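Before you start, put the kettle on and clear yourself a good stretch of bench, because this is one of those recipes that is much nicer to make when you're not elbowing the toaster out of the way.

# How to make a jar of chilli and black bean base (and what to do with it)

I started making my own stir-fry base years ago, when the little shop up the road stopped stocking the one I liked and I got tired of driving across town for it. It took me a fair few goes to get it tasting the way I wanted (the first batch was so salty that even the dog next door would have turned up his nose), but I've settled on a method now and I make it every couple of months without looking anything up. It keeps beautifully, it turns a sad bag of greens into a proper tea, and it makes a lovely present if you can bear to part with a jar in December.

The flavour is savoury first and hot second. If you like your food fierce, there's a note further down about that.

## What you'll need

- 120 ml neutral oil (I use rice bran, peanut is lovely too)
- 5 fat cloves of garlic, finely chopped
- a thumb of fresh ginger, peeled and grated
- 4 tablespoons fermented black beans, rinsed and roughly chopped
- 3 tablespoons coarse chilli flakes
- 2 spring onions, white parts only, sliced thin
- 1 tablespoon Shaoxing wine
- 1 tablespoon light soy sauce
- 2 teaspoons sugar
- a good pinch of ground Sichuan pepper

You'll also want a small heavy saucepan, a wooden spoon, and a very clean jar with a lid that fits. I save the squat ones from Brodel mustard, as they're wide enough to get a dessertspoon into, and anyone who's chased the last of something around a tall skinny jar will know why I'm fussy about it.

## A word about the beans

Fermented black beans come in a packet or a tub, usually somewhere near the soy sauce, and they look a bit like wrinkled currants. They're soybeans that have been salted and left to do their thing, and they smell wonderful and slightly alarming when you first open them. They are not the same as the tinned black beans you'd put in a burrito, so please don't swap them!

Give them a quick rinse in a sieve under the cold tap and let them drain well. You don't want to wash all the flavour away, just the loose salt on the outside. Then chop them roughly. I like a mix of whole beans and rubbly bits, so I stop well before it looks tidy.

## Cooking the base

**Step one.** Put the oil in the cold saucepan with the spring onion and turn the heat to medium-low. Starting cold gives the onion time to flavour the oil before it colours. Let it sizzle gently until the edges are just going gold.

**Step two.** Add the garlic and ginger and stir. This is the part where you can't wander off. Garlic goes from pale to bitter in the time it takes to answer the phone, and I've thrown out more than one batch after a chat with my sister. You're after the colour of straw. If it seems to be moving too quickly, lift the pan right off the heat and keep stirring.

**Step three.** Tip in the black beans and cook them gently for around 3 minutes, squashing a few against the side of the pan as you go. The oil will darken and the whole kitchen will smell like the back door of a good restaurant. 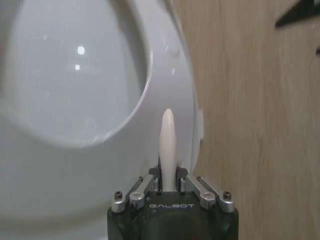 *Bathroom*

**Step four.** Take the pan off the heat and let it settle until the bubbling has calmed down. Now stir in the chilli flakes and Sichuan pepper. If the oil is too hot the flakes will scorch and turn brown, and you'll be coughing with every window in the house open. Test a single flake first. It should fizz softly and stay red.

**Step five.** Return the pan to the lowest heat you've got, stand back a little, and add the wine, soy and sugar. It will spit, so a long-handled spoon is a kindness to your wrists. Stir until the sugar has dissolved and the wine has stopped smelling sharp.

**Step six.** Cool it completely, then spoon it into your jar and press the solids down so the oil sits over the top. Lid on and straight into the fridge.

## How long it keeps

I use mine within a fortnight. Garlic stored in oil isn't something to be casual about, so don't leave the jar sitting out on the bench, and always go in with a clean spoon. If you'd like to make a double batch, freeze the extra in an ice cube tray and pop the cubes into a bag once they're solid. One cube is just right for a quick dinner for two.

The oil goes cloudy and thick when it's cold. It melts again as soon as it meets a warm pan.

## Using it

**Greens.** Get your wok or biggest frying pan good and hot, add a heaped tablespoon of the base, then a big bunch of washed bok choy or gai lan and a splash of water. Toss it about until the stems are tender. Taste before you add any more soy, as the beans bring plenty of salt with them.

**Tofu.** Simmer a spoonful with a cup of stock, slide in a block of silken tofu cut into cubes, and thicken with a little cornflour mixed with cold water. Push the tofu about with the back of the spoon so it stays in nice pieces. Lovely over rice on a wet night.

**Hotpot.** Stir a few generous spoonfuls into a pot of plain chicken stock, bring it to a simmer and let everyone cook their own bits and pieces at the table. I do thinly sliced beef, mushrooms, cabbage and those slippery sweet potato noodles.

**Eggs.** Fried, on toast, with a teaspoon over the top. I have this more often than I'd care to admit.

## Changing the heat

For a milder jar, swap half the chilli flakes for sweet paprika, which keeps that gorgeous colour. For a hotter one, leave the recipe alone and drop a couple of whole dried chillies into the oil with the spring onion, then fish them out before the garlic goes in. It gives a deeper warmth than simply piling in more flakes, and you can still taste the beans.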